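Clarora Pauses Dark-Garment Folding on Two-Arm Cells After Gripper Fault

Owners asked to turn off one garment setting until a software update is installed; no injuries reported

SKESSTEAD, 2022-07-16 - Clarora, which builds two-arm folding cells for laundries and clothing returns centers, is asking all customers to stop running black and very dark garments on its tabletop cells until a software update is in place. The company found a fault that can cause a gripper to keep closing and pulling after it should have stopped.

The fault affects cells at seven customer sites. No one has been hurt. One cell at a returns center in Zorkport tore a shirt and bent a gripper finger mount before an operator pressed the emergency stop. Clarora was told of the event the same day and sent a service engineer to the site the next morning.

Light and mid-colored garments are not affected, and customers may keep running them. Cells do not need to be switched off or returned.

What went wrong

Each arm on the cell has a small camera at the wrist. The software uses the picture from that camera to work out where the cloth ends and where the gripper fingers begin. On a white work surface under strong light, black cloth and dark fingers can look nearly the same to the software. In some cases it treated a hanging corner of fabric as part of the finger itself.

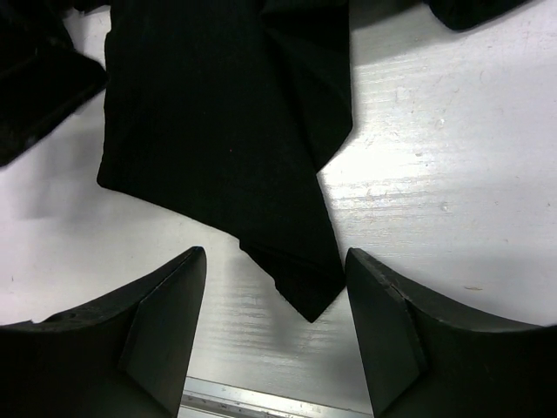 When that happened, the software believed the gripper was still empty. It told the fingers to move in again and close harder. If the other arm was already holding the same garment, the two arms could end up pulling against each other. The force limit in the arm should have stopped this, but a setting introduced in the spring update let the limit reset each time the software ordered a new grasp. A repeated grasp could therefore go on longer than intended.

"The camera problem would have given us a bad fold and nothing worse if the force limit had worked the way it was designed to," said Marama Faulkner, head of engineering at Clarora. "The limit is the part we are most concerned about. It should never have depended on what the camera thought it saw."

Clarora repeated the fault at its Skesstead workshop using dark garments and the same software version that was running in Zorkport. Of 498 folding attempts, 487 finished normally. The rest ended in a repeated grasp, and the test cell was stopped by hand each time.

Garment position and cables

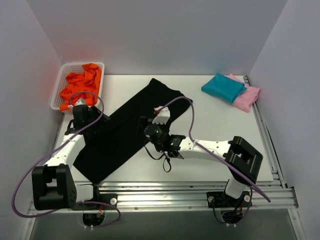 Engineers also looked at whether the way a garment is laid out makes the fault more likely. Long garments need the most care, as both arms may be working over the same piece of cloth. A black garment lying diagonally across the table, with its lower end close to the front rail and both arms above it, gives the wrist cameras little to go on except dark fabric. Colored items such as the orange garment in the basket or the teal and pink cloths folded at the back are much easier for the software to tell apart from the grippers. Clarora will add a layout check to the update. If both arms are over one dark garment, the cell will ask the operator to confirm before either gripper closes.

The company is also asking customers to check the cables that run to the grippers. A repeated grasp moves the wrist back and forth over a short distance, and a looped cable may rub against the arm while this is going on. Any cable with a cut, flat spot or loose connector should be replaced before the cell is used again. Clarora will supply replacement cables free of charge.

What operators should do now

Open the garment menu and turn off the "dark" setting.

Sort black, navy and dark brown items by hand before they reach the basket.

Press the emergency stop if a gripper closes more than twice on the same spot. Do not reach in to free the garment while the arms have power.

Write down the cell number and the time of any stop and send both to the service desk.

Customers who are not sure which software version they have should call before making any changes. Operators should not raise the light level over the table as a workaround. Brighter light made the fault more frequent in the workshop.

Finger inspection

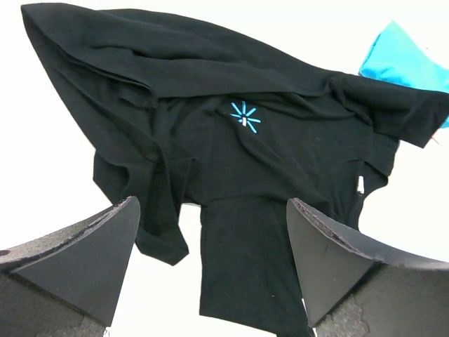
The update will change how the software finds the edge of a garment. It will no longer rely on the outline of the cloth alone and will also look for small details that belong to the garment and cannot belong to the gripper. A sky-blue starburst logo on a black T-shirt is one such detail, and a white label sticking out from a side seam is another. Plain black items with neither will be handled at a slower speed, with one arm at a time. Finger condition matters here too. Where the upper edge of a finger has become rough or chipped, its outline is harder for the software to match, and loose material could catch on knit fabric. Customers are asked to look over both fingers on each arm and to order new ones if the edges are no longer clean.

Clarora will pay for finger replacements on all affected cells for 90 days after the update is released, whatever the age of the cell.

Outside review

Clarora has asked Rawashdeh, a machine safety firm, to review the force limit and the way changes to it are approved. Nour Fakhoury will lead the review. She will have access to the full change history for the spring update and to the logs from Zorkport. A summary will be sent to every customer when the work is finished.

"We tested the spring update on speed and fold quality, and we did not test it properly on a failed grasp," said Elias Hakim, managing director of Clarora. "That was our mistake. We are sorry for the trouble it has caused the people who run these cells every day."

The force limit has already been changed so that it can be reset only by an operator standing at the cell. The change is being sent to customers first, as a separate download. The full update, including the new garment edge method and the layout check, is planned for August. Dark garments should stay off the cells until the full update has been installed and a Clarora engineer has signed off on the site.

About Clarora

Clarora designs and builds tabletop folding cells at its workshop in Skesstead. Its customers include commercial laundries, uniform suppliers and clothing returns centers.

Media contact: Shirley Oakley, Clarora press office

Customer contact: Wanda Bellamy, Clarora service desk. Please have the cell number ready when calling.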